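Wandetti kitchen corner, notebook, September, around 4 in the afternoon

Rack again!

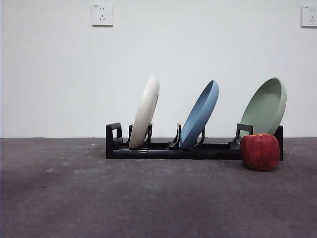

I've been going back and forth on how to store the plates for the Prollirden flat, and I think I'm finally done with stacking them. Stacks take less room, sure, but you always want the one on the bottom (always!) and then it's lift, shuffle, clink. So I'm moving over to standing them up in the long black rack -- cream at the left, light blue in the middle, sage green at the right -- and I like how the green one ends up showing the most of its face, so that's the order I'm writing on the shelf plan. The lean is a bit more than I'd pictured, and it eats into the depth, so the shelf needs checking before anybody drills anything.

Shelf notes: the Gisico one is 40 cm deep and should be plenty. The narrow one over the sink I don't trust. If we go with the narrow one, leave 2 cm clear at the front and don't let anyone talk you into less.

Still to do: felt pads for under the base, ask Angelovski if the bowls come in the same green (the catalog has it on page 159 but no bowl listed), and find out if mugs could go at one end. Probably not, but I want to try it before I say no.

Pads are in drawer 9, I think. Back to this after the shelf is up.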